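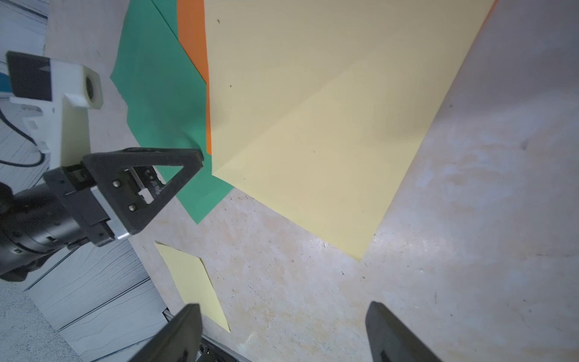 Gillmont Community Archive: progress report to the Antoniadis Fund

Dear Renata,

Thank you for your patience, and for the kind note you sent with the second payment. We have had a full and happy half-year, and I shall try to set it down in some sort of order.

The cataloguing is well ahead of where we promised to be. By the end of November we had entered 2,347 items, most of them from the Steltard mill boxes — letters, wage books, a great many Christmas menus — and Zyanya Ochoa has checked every entry against the old card index. She found two boxes that had never been listed at all, and they have given us the best account yet of the 1950s canteen dispute.
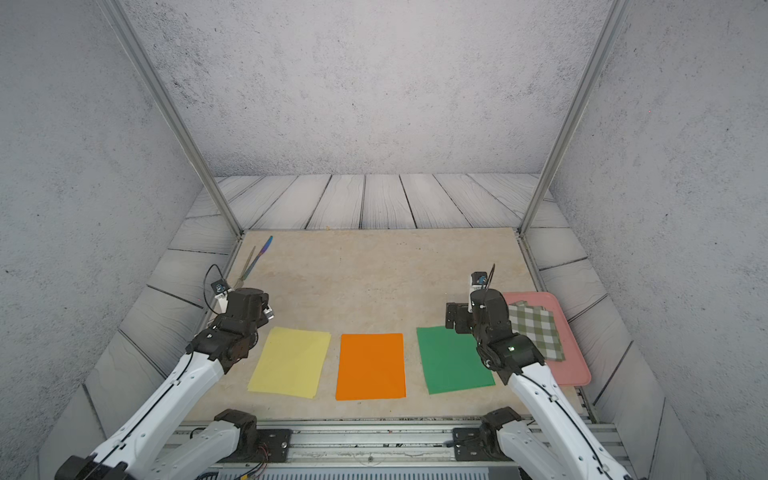 The sorting system took us longer to settle than I would like to admit. Wayne Catterall wanted numbers and I wanted names, and in the end we agreed on colours, which suit our older helpers very well. Pale yellow stands for letters, orange for photographs and green for anything to do with the mill, the same three colours as the sheets lying in a row on the table. Each box now carries a slip to match, and putting things away at four o'clock is a much more cheerful business than it was.

We held eight memory afternoons at the Clendis Road library, and the tea ran out at the first one, so please forgive the small overspend on refreshments. Achilleas Vasilakis brought his late mother's recipe book and stayed to read half of it aloud.
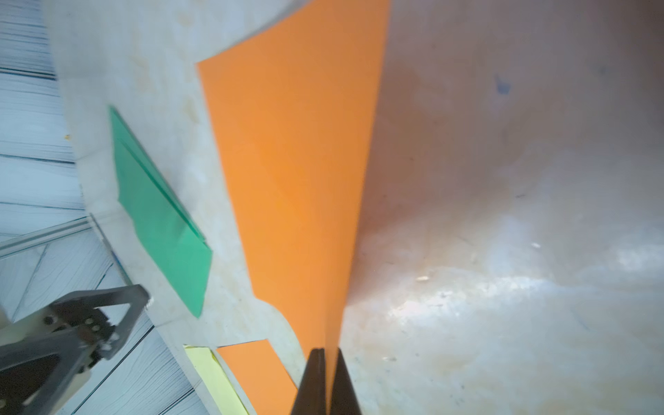

Our school visits began in the autumn, and Sofia Ververidis has been a marvel with the younger classes. She has them make large title cards for their own family stories, and they do love a strong colour. An orange as bright as that big sheet, with its notched edge, can be read about from the back of the hall, and two classes have asked to come again in spring!

The one real disappointment is the damp in the back store. We have moved the wage books upstairs and are waiting on a second quote for the gutter, which I will forward to you as soon as it comes.

With warm thanks from all of us at Gillmont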